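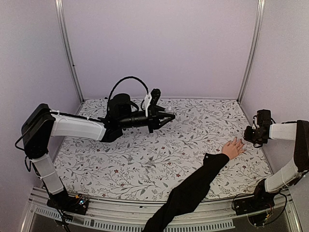
Posted on 08/03/2022 in Health, Grumbles | 4 comments

The leaflet came through the door again last week, the third since January. It is glossy, it is folded in a way that makes it impossible to fold back, and it wants me to have a Mondavum health check at the old building society in Adeck. I put the first two in the recycling. This one I read with a pen in my hand, which my other half says is a bad sign.

For those who don't live round here, Mondavum took over the ground floor of Araújo House just before Christmas. They do private health checks. You go in, they take some blood, they weigh and measure you, they put you on a tracing machine for your heart, and you get a report with coloured dials. The standard check is £386. The "Complete" is £519, and as far as I can make out from the leaflet the extra money buys you a longer list of blood tests, a body composition reading and a phone call.

I am 58, I have mildly high blood pressure and a father who had his first heart attack at 61, so I'm just the sort of person this is aimed at. I'm not against people spending their own money. I would like to know what they are getting for it, though, and after two evenings with the leaflet and the website I still don't.

Take the big claim on the front, that "one in three of our clients discovered something they didn't know about their health". I should hope they did. If you measure enough things about anybody you will find something a bit off. Low vitamin D in February, in this country, is a finding. So is a cholesterol level a whisker over the line. What I'd want to know is how many of those people needed treatment, how many were sent back to their own doctor for a second test that came out normal, and how many lay awake for a fortnight in between. None of that is on the leaflet, and it isn't on the website either unless it's hidden somewhere very clever.

There is a footnote. I do like a footnote. It says the figure comes from a survey of 822 clients. Elsewhere on the site they say they've seen more than 2,000. So who were the 822? Everyone who answered an email, I would guess, and the people who answer that sort of email are the ones with something to report. If your dials all came back green you'd have shrugged and got on with your life.

I rang them up and asked. The young woman on the phone was very pleasant and said it was an independent survey. I asked who had carried it out. She said she would have to get back to me. That was Thursday and I've heard nothing, although I have had two emails asking whether I'd like to finish my booking, which I never started.

Then there's the question of what happens afterwards. The small print says that results needing "further clinical attention" will be put in a letter for you to take to your GP. Now, anybody who has tried to get an appointment at our surgery this winter will know how that goes. You ring at eight, you are in a queue, at twenty past eight you're told everything has gone and could you try tomorrow. So the private firm takes the fee and finds the something, and the surgery – the same overstretched surgery – has to do the repeat blood test, the explaining and the calming down. I did put this to one of the receptionists when I was in for my own blood pressure review. She rolled her eyes so far I thought she might need a referral.

What annoys me more is that a lot of this is free already. In England you can have an NHS Health Check every five years if you are between 40 and 74 and don't already have certain conditions. It covers blood pressure, cholesterol, weight and your risk of heart disease and so on. They've been patchy the last couple of years for obvious reasons, and I know people who have never been invited, but you can ask. Clokell's on the high street will do your blood pressure while you wait, no charge, in that little room next to the cough sweets. I had mine done there in the autumn. It took less time than buying the shampoo I had gone in for, and it's how I found out I had a problem in the first place. Cost to me: one bottle of shampoo.

To be fair to Mondavum, and I am trying, there are things to be said for it. You get most of an hour with somebody, and I can't remember when I last had that from a health service of any sort. A neighbour went for the standard check and came home very cheered up. She had been told to walk more and drink less. She has been walking more. If paying £386 is what it takes for her to listen, perhaps it was money well spent, though I had been telling her the same thing for nothing.

I could also believe that somebody, somewhere on their list, had a serious thing caught early. It does happen. But a firm that had good numbers on that would print them in large type on the front, and what they've printed instead is a woman laughing on a beach.

The instalment plan is what finally made me get the laptop out. You can spread the cost over a year, and if you do, you are also enrolled in something called Mondavum Always, a yearly repeat check at a "member rate". The member rate isn't given. You can cancel, but only in writing and only in the month before renewal. I have been caught by a gym that way, and a magazine about canal boats, and I don't think it belongs anywhere near people's hearts and kidneys.

So I won't be going. I've put my name down at the surgery to ask about the things I'm worried about, and I am on day four of the eight o'clock phone queue. If anyone reading has had the Complete and can tell me what was in the phone call, leave a comment, I really would like to know. And if Mondavum ever ring back about those 822 people I will add it at the bottom of this post.

Next time: the car park charges at the hospital, about which I have also written a letter.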